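Teaching by Hand: pictures from the Burcombe workshop

Posted by Iona Urquhart, Sep 8, 2023

We have been meaning to put a few of these up since February, and I'm sorry it has taken so long. Most of you know that our little group at Burcombe teaches robot arms by doing the job with them, sitting at the controls and steering both arms through a task again and again until there is enough for the machine to learn from. The task board has been our favourite this year (sliders, buttons, switches, a big green knob and a row of leads) and we now have 157 demonstrations on it, which I think is rather splendid for people who all have other things to do!

Leads are the part everybody wants to try first and the part everybody finds hardest. The black socket wants a straight, patient approach, and the loops of cable have their own ideas about where they would like to be.

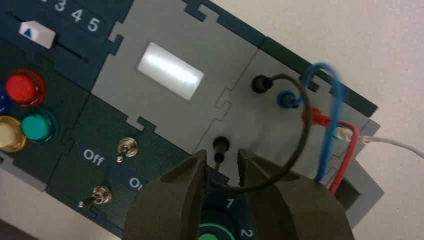
Marit Sjögren wrote in to say that she would slow right down for the last bit of any plugging job, as her own learners picked up every wobble she made and repeated it faithfully for weeks.

I've taken that to heart. My early runs were full of dithering, and Dagim very kindly suggested I have a cup of tea and start again. When both arms are in use, one gripper can be in among the plugs while the other simply hangs back over the sliders, and it is surprisingly difficult to leave your idle hand alone. 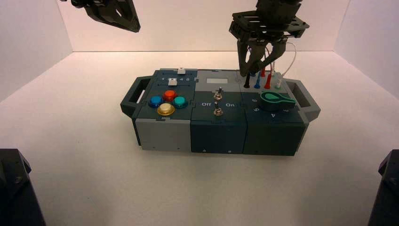 We change over at the controls every 20 minutes, as tired hands make sloppy demonstrations. Ingvild keeps the notebook and writes down who was driving, which helps later on when we sort the good runs from the muddled ones — and there are always a few muddled ones, mostly mine.

The view from the wrist takes some getting used to. The fingers fill a good part of it, and the numbers round the knob may well be upside down.

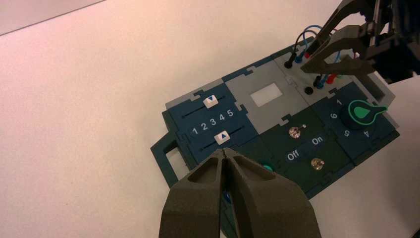 Borghild likes to talk herself through each move out loud before she makes it, and I've started doing the same. It does feel silly for the first morning, but it settles you nicely.

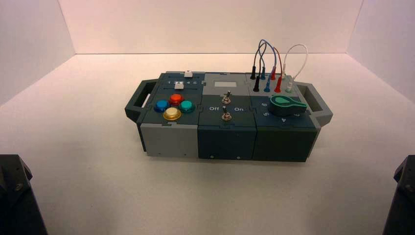
The task board with its leads in, arms clear.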